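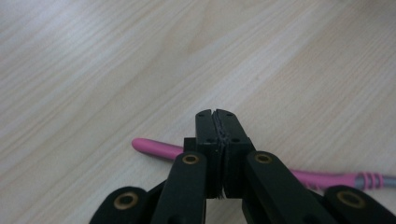
A table that was nearly thrown away

The furniture workshop in Trirkdale opens late on Thursdays, and the owner had already put the kettle on when I arrived. She repairs tables, mostly kitchen tables, and she agreed to speak with me on the condition that we talk about wood and leave her own life outside.

I asked first why she likes pale wood so much. "It does not hide," she told me. "With a dark stain you can forget the grain. On a light top the lines are the whole decoration, so you must choose the boards with patience." She moved her hand slowly in the air while she said it, as if following a line.

Her favourite places are where the grain bends. Many customers ask her to turn such a board to the underside, and she usually tries to change their mind. "A swirl is where the tree had something to grow past. I put it where people will sit and drink coffee — they will look at it every morning."

We spoke then about finishes. She prefers matte, and she has little love for the shiny tops which were popular when she learned the trade at Auer. A matte surface is easier to live with, she says, and a small scratch can be repaired at home with fine paper and some oil. She puts on two coats, and she waits two days between them. "People want it faster. I tell them to eat on their knees until Sunday."

The most expensive table she has sold cost 769 pounds, and she still thinks she asked too little. It went to a family with 5 children. When it came back to her in January for a new coat, there were pen marks all over one end. She sanded most of them away and left one, a small drawing of a fish, after the mother telephoned to ask for it.

What does she do at home? She laughed at the question. Her own kitchen table has one short leg, and there is a folded piece of card under it.

Last updated: 02/07/2026

Search this site Enter keywords Go

Recent items
Oil or wax for a kitchen top?
A visit to the Bometier timber yard
Chairs from Clarus, mended and sold again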